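To: toft-sitters list
From: Grethe Bundgaard
Date: February 2022
Subject: Re: [toft] Reupholstering the Drusden settee

Dwayne wrote:
> I bought a Drusden settee at the Caltelura estate sale and the
> seat has gone flat as a cracker. Original wool, mustard, one
> burn mark. The upholsterer wants to strip the whole thing and
> put in new foam. My wife wants it in bouclé. Is there a rule
> about this, or do I just get shouted at?

You get shouted at either way, so please yourself.

I've owned 4 of these and ruined one, which I think makes me qualified. The Drusden was built with rubber webbing under a horsehair pad. The webbing dies, the pad doesn't. When the seat goes flat, people blame the stuffing, and upholsterers are happy to agree, foam being what they have in the van. Turn it over and press on the webbing with your thumb. If it crackles, there's your trouble, and you can fix it in an afternoon with a staple puller and some bad language.

The frame should have a number burned into the back rail. Mine is 3911. A dealer once told me this dated it exactly. He also told me a Domby side table was walnut, and I have the beech sitting in my hallway to remember him by.

As for bouclé: I have nothing against it except that every sofa in every magazine is now wearing it, like a flock of sheep that came into money. The Drusden has a thin arm with a sharp corner, and a thick nubby cloth turns that corner into a dinner roll. A flat weave will sit properly. If your wife has her heart set, try it on a loose cushion and live with it until July. You may find the cat has voted.

Keep the mustard wool, even in a bag. Put the burn mark on the underside of the seat cushion, where the last owner should have put it. Piping should be self-colored, and skinny. I paid nearly 3 times the quote for mine once the piping was redone, and I'd do it again, though not with the same man.

Legs: leave them alone. They're oiled, so a coat of varnish will make them look like toffee apples.

Grethe

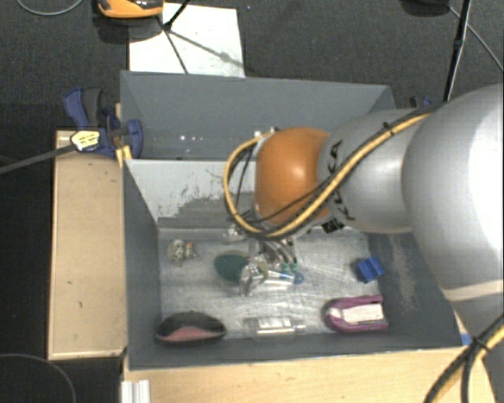 Pauline wrote that she agreed about the webbing but thought I was being a snob about bouclé, as hers has been on a Drusden for 4 years and the corners are still corners. She stretched it over a thin cotton lining and trimmed the seams close before turning them. I'd like to see those corners in daylight, but Dwayne, do ask her for the name of the lining.

G.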